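**Clitilberg Toy and Housewares Exchange Opens Sorting Room to the Public in March**

OSTOV — The Clitilberg Exchange will open its sorting room to the public in March, giving families a place to bring in used toys and small household items and take home others at no charge.

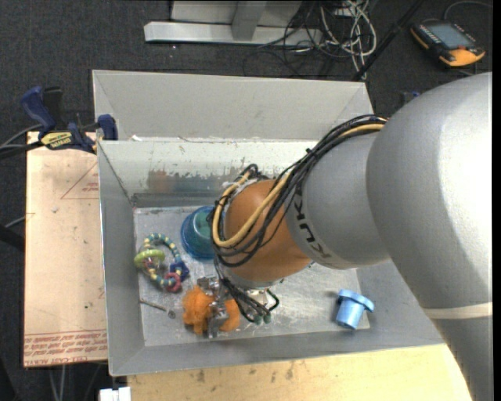

*A fuzzy orange toy, a beaded ring toy and a translucent blue bowl in an open metal bin.*

The Exchange has handled donations by drop box until now. The new room is on the ground floor of the former Wouters furniture store and covers 900 square feet. It has two long tables, a wall of shelves and a check-in counter by the door.

Donations come in mixed. One bag may hold bath toys, kitchen bowls, stuffed animals, puzzle pieces and whatever else was at the bottom of the closet. Everything goes into open metal bins first and is then sorted into three groups: toys for babies and toddlers, toys for older children, and items for the kitchen and home. Loose hardware such as bolts and washers is taken out and kept in a separate jar, away from anything meant for small children.

Beaded toys get a closer check than most. The string is pulled at several points and each bead and attached piece is looked over for cracks. A toy with a frayed string is set aside for restringing or recycled. Soft toys are checked at the seams and machine washed before they go on the shelf. Bowls and cups are washed in hot water and left to air dry overnight.

The Exchange placed 568 items with area households during its trial period last fall. Bath toys, picture books and mixing bowls went fastest. Large plastic playsets were the hardest to place, and the new room will not accept them.

**What to bring**

- Stuffed and soft toys with no open seams
- Baby toys, including rings, rattles and beaded loops
- Bowls, cups and small kitchen items
- Puzzles and games, with the pieces in a closed bag

**What to leave at home**

- Car seats, cribs and high chairs
- Toys with leaking or rusted batteries
- Chipped glass or china
- Playsets too large to carry in one hand

Visitors may take up to three items per trip and do not need to bring a donation to do so. No proof of address or income is required. Shelves are restocked each morning before the doors open.

The room will be open from 2 p.m. until 6 p.m. on weekdays. Parking is available behind the building, and the rear entrance has a ramp. The drop box at the front will stay in place for donations outside those hours. Please tie bags shut before putting them in the box.

**About the Clitilberg Exchange**

The Clitilberg Exchange collects, cleans and gives away used toys and housewares in Ostov and nearby towns. Questions about large donations can be brought to the check-in counter during open hours.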